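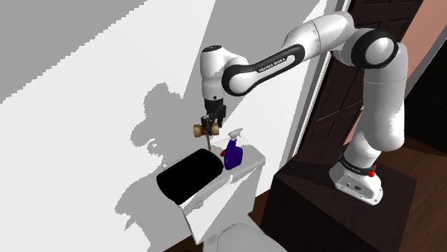
Robot Software Studio, Unit 6: Grasp, Carry, Place
Notes for students. Prepared by Mohsin Rind, lab sections run by Iddrisu Amissah
Updated August 23, 2025

This is my favorite unit of the course, and I hope it becomes yours too. Up to now you have written the parts one at a time: a planner in Unit 3, a joint controller in Unit 4, a pose estimator in Unit 5. Now they have to share one arm and one clock. Expect the first run to go badly. Everyone's does, and the logs are wonderful reading.

Before lab, please have read the chapter on contact and finished the Unit 5 worksheet. Bring your own planner if it passes the tests. If it doesn't, check out the reference one and keep fixing yours on a branch.

1. The task

We work in the Starnia bathroom scene. The arm is a Franka on a pedestal next to the toilet, and the job is to bring a small brass fitting over the tank lid and set it down. The lid is already shared with a blue spray bottle and a flat black pad, so the free space is smaller than it looks from the arm's side. The door and the wall behind are part of the collision model too. Leave them in! Students who delete the wall to speed up planning get lovely short paths that swing the elbow straight through it.

2. Frames

Four frames matter: world, robot base, hand, and object. Write every pose with both names in it, as in base_T_hand. Then the chain reads itself:

world_T_object = world_T_base * base_T_hand * hand_T_object

The inner names have to match up. If they don't, stop and fix that before you run anything. Most of the bugs I saw last January were a transform used backward, and a backward transform can look almost right when the rotation is small.

The last term, hand_T_object, is frozen when the fingers close. From then on the fitting is treated as part of the hand. That is a pretty bold thing to believe about a smooth cylinder between two flat fingers, and we come back to it in section 4.

3. Planning with something in the hand

Call attach_object() as soon as the grasp is confirmed. This adds the held object's shape to the collision model of the hand. Forget the call and the planner thinks the hand is empty, so it will happily plan a path that clears the bottle with the fingers and clips it with whatever they are holding.

We split the motion into a free part and a straight part. The free part goes from the grasp to a pre-place pose above the lid, and a sampling planner handles it. The straight part goes down from there in Cartesian space, slowly, with the orientation locked. Try doing the whole thing with the sampler once, just to see it. The arm will find some truly creative ways to arrive.

Iddrisu ran the reference planner on a batch of 2,981 random starts for this scene. It found a path inside the time limit on 2,753 of them. Look at the failures in the results browser, sorted by start pose. Many begin with the wrist close to a joint limit, and you can watch the search tree bunch up there. A better seed for the inverse kinematics solver fixes a good share of these, and that is the first exercise.

4. Did it slip?

The simulator knows exactly where the fitting is. Your code does not get to ask. You have the finger width, the joint torques, and the rendered camera views, and from those you have to decide whether the frozen hand_T_object is still true.

Start with finger width. If it drops well below the value at grasp time, the object has rotated or gone. Then add the vision check from Unit 5. Watch out for shadows: the arm throws a big blocky one across the white wall behind the tank, and a simple brightness threshold will grab it as an object every time. Mask by depth first, then by color. Brass against white is kind to you once the shadow is out of the way.

When the two checks disagree, hold position and re-estimate. Don't average them. A slipped grasp and a good grasp averaged together give a pose where the object has never been.

5. The state machine

APPROACH
CLOSE
VERIFY
TRANSFER
DESCEND
RELEASE
RETREAT

Each state needs an entry check, a timeout, and a place to go on failure. VERIFY falls back to APPROACH. TRANSFER and DESCEND fall back to HOLD, a state of its own that keeps the fingers closed and stops the arm smoothly. Write HOLD first. I mean it, you will use it all week.

Log on every transition, with the simulation time and the full joint vector. Use the Tzavaras log viewer to scrub through runs. It can lay two runs over each other, and seeing exactly where a good run and a bad one part ways is a real thrill.

6. Exercises

a) Seed the IK solver from the last good solution and rerun the batch. Report the success count and the median planning time.

b) Set the random seed to 1,689 and run the reference code with attach_object() commented out. Find the first contact in the log and say which pair of bodies is touching.

c) Write the slip check. Test it on the 30 recorded runs in the course folder. Hand in your threshold and a short paragraph on how you picked it.

d) Optional, and great fun: move the spray bottle closer to the place pose, a little at a time, until your planner gives up. Plot planning time against clearance.

Hand in code and logs together through Prilano. Problems with the simulator build go to Iddrisu, and questions about frames, grasping, or anything in section 4 come to me.

Next unit: the same task with force control on the way down.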